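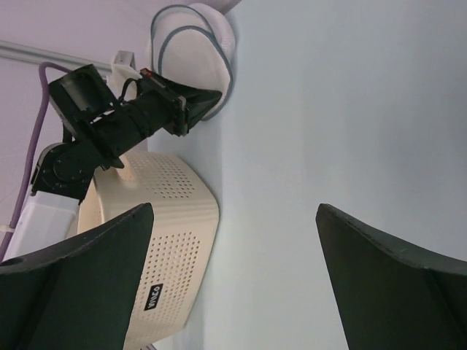
クリーム色と、白に近いグレー

# 洗濯室の壁を薄いグレーに塗りたいです。クリーム色の物と合いますか

**ヴィルモシュ・バーラーニ(Vilmos Bárány)** 2019年1月23日

はじめまして。日本語は勉強中ですので、おかしいところがあったら許してください。

私はヌステラード(Nusterard)の古い集合住宅に住んでいます。洗濯室の壁を自分で塗りかえることを考えています。今の壁は黄色っぽい白で、窓の下のところは少しはがれています。大家さんの許可はもう取りました。ただし「濃い色はだめです」と言われました。

候補はヴェミア(Vemia)の261番、薄いグレーです。店で300ミリリットルの見本缶を買って、ドアのとなりに小さく塗ってみました。朝に見るととてもきれいです。しかし夜に電灯をつけると、少し青く見えます。そして、洗濯室にある物はほとんど全部クリーム色です。かごも、棚も、洗剤を入れる箱もクリーム色です。グレーの前に置くと、クリーム色が古くなった白のように見えるのではないかと心配しています。

知りたいことは次のとおりです。

- 薄いグレーとクリーム色は、いっしょに使ってもよい組み合わせですか。
- 夜に青く見えるのは、塗料のせいですか、それとも電灯のせいですか。
- 塗る回数は2回で足りますか。

部屋は北向きで、窓は小さいです。床は灰色のタイルで、これは変えられません。よろしくお願いいたします。

---

**ドボシュ(Dobos)**

こんにちは。私も日本語が母語ではありませんが、以前、塗料の店で働いていましたので、わかる範囲でお答えします。

はじめに電灯のことです。同じ塗料が朝と夜で違って見えるのは、普通のことです。電球の箱に「昼光色」と書いてありませんか。昼光色は青みのある光ですから、薄いグレーも青いほうへ引っぱられます。「電球色」か「温白色」に交換して、もう一度見本のところを見てください。塗料を買いなおすより安いです。

次に色の組み合わせです。グレーには、青みのあるものと、黄みや赤みのあるものがあります。クリーム色は黄みのある色ですので、黄みのあるグレーのとなりでは落ちついて見えます。青みの強いグレーのとなりでは、差が大きくなって、クリーム色がもっと黄色く見えます。これをきらう人もいますし、好きな人もいます。私はきらいではありません。

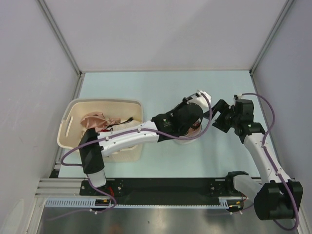 薄いグレーの壁、とても薄い水色の台、クリーム色のかご

このくらい明るいグレーでしたら、クリーム色の物は汚れたようには見えないと私は思います。ただし、写真の色は画面によって変わりますので、参考までにしてください。

見本は壁に直接塗らないで、大きめの白い紙に塗るほうが便利です。紙なら棚のうしろにも窓の横にも動かせますし、かごを前に置いて比べることもできます。紙のふちに白いところを残すと、今の壁の黄色にだまされません。

回数は、下地がきれいなら2回でよいです。窓の下のはがれているところは、先に削って、パテで平らにして、下塗りをしてください。北向きの部屋は乾くのがおそいので、缶に書いてある時間より長く待つことをおすすめします。できれば3月になって、窓を開けておける気温になってから始めるのがよいでしょう。

---

**そらまめ**

全部白でいいと思います。うちは白です。

---

**ウィルナーステッドの住人**

私はウィルナーステッド(Wirnurstead)で、去年、台所をグレーに塗りました。同じ番号ではありませんが、経験を書きます。

私の失敗は、天井を忘れたことです。壁だけが新しくなったので、天井が急に黄色く見えるようになりました。結局、天井も塗ることになり、家具をもう一度全部出しました。天井も塗る予定があるなら、必ず天井から始めてください。

それから、洗濯室は湿気が多いので、つや消しよりも、半つやのほうがふきやすいです。色の名前が同じでも、つやが変わると見え方も少し変わります。見本缶がつや消しだったかどうか、ラベルを確認してください。

クリーム色の棚については、取っ手だけを白に変える方法もあります。私はまだやっていません。

---

**ヴィルモシュ・バーラーニ(Vilmos Bárány)**

みなさま、ていねいなお返事をありがとうございます。電球の箱を見ましたら、本当に「昼光色」と書いてありました。明日、電球色を買いに行きます。見本缶はつや消しでした。天井のことはまったく考えていませんでしたので、大家さんにもう一度聞いてみます。

そらまめさんもありがとうございます。白も紙に塗って比べてみます。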